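Kurner opens up its table-clearing kit to home tinkerers

17 Oct 2024

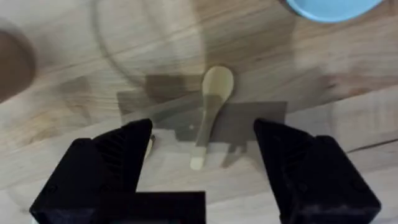 What do you get in the box, and do you need to know how to code?

You get the two-finger gripper, the wrist camera, a mounting plate, a cable set and a year of the Kurian software. You don't have to write any code for the basic jobs, though you'll want to be okay with menus and a fair amount of trial and error. The arm is sold separately, so check what you own before you get excited.

I did get excited, I'll admit it. Kurner put the kit on open sale this morning after a long stretch of selling only to labs and a few restaurant kitchens, and I've been pestering them for one ever since they showed it off in August. The price is $1378 with the software included, and it ships from their warehouse in 12 days (mine came sooner, but I live one state over and I suspect I got lucky with the truck).

So, the short version for anybody who hasn't followed this: the kit is meant for clearing and sorting small stuff off a table. Spoons, cups, bowls, that kind of thing. The camera rides at the wrist and looks straight out past the two black fingers, so what you see on the screen is pretty much what the gripper is about to close on. I love this view. With a cream-colored spoon lined up in the gap, you can tell right away if you're off to one side, and you can nudge the arm over before you commit. My old setup had one camera way up on a pole and I spent half my life guessing.

The fingers have ridges on the inside faces, and Kurner says the ridges are there for thin handles. I'd say they help. Spoons have been my main test and the kit does well with them when they're lying clear of everything else. Push two of them together and it gets fussy. It'll go for the pair, drop one, think it over and go back. A friend of mine watched this for a while and asked if it was paid by the hour.

Flat plates are still no good. You can't get a fingertip under the rim, and the software doesn't seem to know that yet, so it keeps trying! Subbarao Murthy, who runs support at Kurner, told me on the phone that a plate routine is being worked on and that he wasn't going to give me a date for it. Fair enough. He also told me to stop running it at full speed on day one, which I had been doing, and yes, things went better after that.

Setup took me most of an evening. The mounting plate fits the Potex arm and the smaller Damik one, and I have the Potex. The bolts went in fine. The camera calibration is where the time goes: you show it a printed card from 7 different angles, and if your lighting changes halfway through you get to start over (I had the blinds open, the sun went down, you can guess the rest). Do it at night with the lamps on. The printed guide skips this completely, but the help page has a decent section on shadows, and you should read that first, seeing as the gripper throws a big one right over whatever you're trying to pick up.

About the software year, because people have already been asking me. After it runs out, the kit keeps working with whatever version you have, you just don't get the new routines. Renewal pricing isn't posted. I asked, and I was told it would be up before the end of the year. I'd like to see that number before I tell a school to buy a stack of these.

The fingers are rated for 4000 grips before Kurner wants you to swap the pads. A replacement pair of pads is in the store now, and it's one screw per side. I'm nowhere near that yet, so I can't tell you how the ridges look when they're worn.

Would I buy it? If you already have one of the two arms and you like fiddling, sure, I think it's a good price for a gripper and camera that were built to go together. If you're hoping it will do the dishes while you watch TV, hold off and see what happens with the plate routine. I'm keeping mine set up through the holidays and I'll try it on forks next, plus the measuring spoons on a ring that a reader dared me to do.

Orders are open on the Kurner site for the US and Canada. Returns are accepted if the pads haven't been swapped, and the buyer pays shipping both ways, so measure your mounting plate first.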